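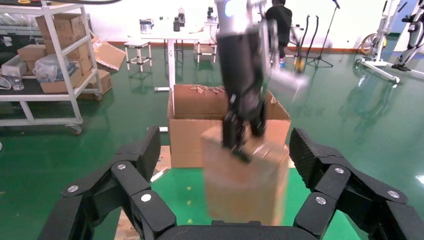
Subject: Re: Two-arm handover, wording for section 5 of the cell rules
From: Laimutė Kütt
Date: Aug 19, 2021

Tibor, all,

Comments inline. I have trimmed the parts of the draft I agree with.

Tibor Bodnár wrote:
> 5.1 Two arms may share a workspace if each one has a defined
> keep-out volume and the volumes are switched by the sequence
> controller.

Fine for the Stougaard cell, where both arms run off one controller. It does not cover Zitby, where each arm has its own and the two only exchange a ready flag. I would write "switched by a single authority" and leave it to each site to name that authority in its risk assessment. A flag passed between two controllers is not an authority, as neither side can force the other to stop.

> 5.2 During handover the receiving gripper shall be fully open
> before the giving arm enters the shared volume.

Agreed, but "fully open" needs a number or a reference. On the jointed two-finger grippers the finger tips swing outwards as they open, so the widest point is not where the operator expects it. Please refer to the measured envelope at full opening, including the knuckles. The keep-out volume should be drawn from the same envelope. At present the Plovutik configuration file uses the closed envelope for both, and I have asked for that to be changed.

> 5.3 Speed in the shared volume is limited to 100 mm/s.

Is this tool speed or relative speed? With both arms moving towards each other the two differ by a factor of two. I propose relative speed, measured between the two tool centre points. For light cartons the limit could be argued upwards, but I would keep one figure for all loads until somebody brings data.

> 5.4 The giving gripper shall not release until the receiving
> gripper reports contact.

Contact is too weak. A finger pad can touch the side of a small carton and report contact while the carton is free to turn. We had 3,277 logged handovers between March and the start of this month, and the drops we reviewed nearly all had a valid contact signal on one finger only. Suggested text:

5.4 The giving gripper shall not release until the receiving gripper reports contact on both fingers and the finger position has been stable for the hold time set for that load.

The hold time goes in the load table with the carton size. Tibor, could you add a column?

> 5.5 Persons shall remain outside the marked floor area while
> either arm is powered.

This will not be followed as written. People have to work in the same room, and marked areas get crossed when carts and tables are moved. Either the area is guarded (scanner or fence) or the arms run in the reduced mode whenever someone is in the room. Facing away from the arms does not count as being clear of them. The Nukimex note on shared rooms has usable wording and I suggest we copy its structure.

> 5.6 Review after 3,000 cycles.

Per cell or in total? If in total, we are past it already. Per cell, please, and also after any change of gripper or finger pads.

One addition, as 5.7: target containers with folding flaps shall have the flaps turned out and included in the collision model. An outward flap takes up a good deal of space that the model of the bare box does not have.

I can merge the changes once 5.1 and 5.5 are settled. Sections 1 to 4 need nothing further from me.

Regards,
Laimutė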